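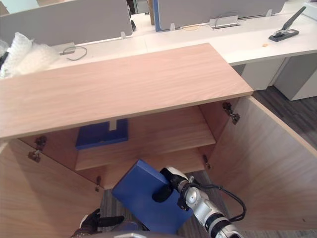
4. Building the Storage Task in the Shared Workshop

4.1 The room and the cabinet

The two-armed robot described in Section 3 was assembled in Vernorura, a shared workshop where members rent a desk by the month. We had the use of one end of the room, between the desks and the wall. The floor is carpet, and this was a worry for us at first, as the base of the robot sinks a little on a soft floor and the sinking is different from one day to another. We measured the height of both shoulders each morning during January and corrected the base by hand when it was needed.

For the task we wanted furniture which any member could use also for normal storage after we finish. We chose a small cabinet with two doors and one inner shelf. The robot must take a blue box, bring it between the open doors and put it in the upper or the lower compartment. Figure 4 shows the right arm holding a box at the lower compartment, while a smaller blue block is on the shelf. Both doors are fully open in this setup. We tried earlier to let the robot open the doors by itself, but the results of those trials belong to another study and are not reported here.

The doors make the task more difficult than we expected. When they are open, the free space for the elbow is small, and the cable of the right arm needs its own space. In our first plan the cable was fixed tightly along the arm. It pulled on the connector each time the wrist turned to the lower compartment, so we gave it a longer loop. The longer loop solved the pulling, but now the loop can come near the right door. The motion planner does not know about the cable, and we added a simple rule that the right wrist may not turn outward before the hand has left the cabinet.

4.2 Wrist cameras

Each wrist carries a small camera which looks toward the fingers. The camera mount was the part we changed most often. The first mount, made by a member with the name Narkum in our build notes, held the camera too far from the hand and hit the front edge of the top panel when the box was put on the shelf.
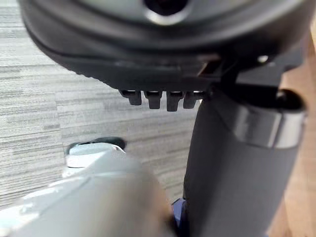 The second mount, called Mokex, is shorter and sits closer to the wrist. The price for this is that a large part of every image is filled by the robot itself. The housing of the wrist takes the upper part of the view, and a finger can hide the object we want to see. We considered to cut these regions from the images before training. After some discussion we kept them, for two reasons. The position of the finger in the image tells the policy how the hand is opened, and a fixed mask would be wrong after each repair, when the camera is never mounted in exactly the same angle as before.

Focus was the other problem. The lens has a fixed focus, which we set by hand with a printed chart. If it is set for the shelf, the finger tips are not sharp. We set it for the distance of the shelf and accepted this.

4.3 Collection and repairs

One operator controlled both arms and a second person put the boxes back to the start position. We recorded 1,188 episodes of the box task. The plan was 2,000, but the workshop needed the space back earlier than it was agreed. Of the recorded episodes, 365 use the lower compartment and the others use the shelf. This imbalance was not intended. The lower compartment demands that the arm goes below the shelf with the box tilted, and the operators became tired sooner, so they returned to the shelf more often than the schedule said.
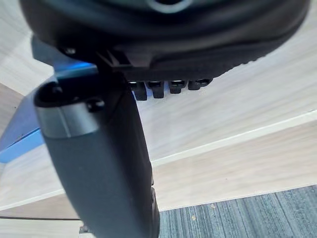 Repairs were made between the recording hours, on the same desk where the spare parts were kept. The most frequent repair was a loose screw at the finger joint. We did not have a good tool to control the tightening force, and a screw which was too tight made the finger move slowly. Finally we used thread glue on the screws of the right hand only, and after this we had to tighten them two more times in the whole collection. The left hand stayed without glue for comparison and needed the work much more often.

We also changed the closing speed of the hand. At the full speed the box was sometimes turned by the first finger before the second one arrived. At 80 percent of the speed the grasp was calmer and the operators preferred it, although an episode became longer.

4.4 Views with very small distance

When the hand holds a large box, the wrist camera sees almost only the side of the box and the parts of the hand. In this moment the wrist view gives little information on where the shelf is, and the head camera must give it. We therefore trained the policy with both views and did not test the wrist view alone.

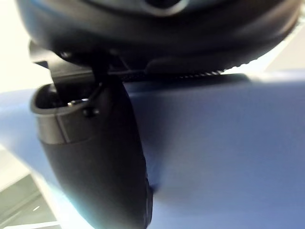 Siu-fong Kuo, reading a draft of this section, objected that the wrist view should not be judged by these moments only. Kuo's opinion was that the policy may need it most shortly before the grasp and shortly after the release, and that a test with the wrist view switched off during the transport would show this better than our argument. We agree with the objection. Such a test requires the same cabinet at the same place, and the cabinet is now used for storage by the members. We have kept the drawing of its position with respect to the robot base, so the setup can be made again.

A further limit is that all episodes come from one room and one cabinet. The light changed during the day, and this gives some variety, but the color of the boxes and of the wood did not change. Section 5 reports the training results with this limit in mind.

Related items
Tseng: notes on a low-cost two-armed base for shared rooms
Mokex wrist mount, drawings and part list
Cable routing for arms working between cabinet doors
Vernorura workshop: rules for long projects
Fixed-focus lenses in hand cameras, a short comparison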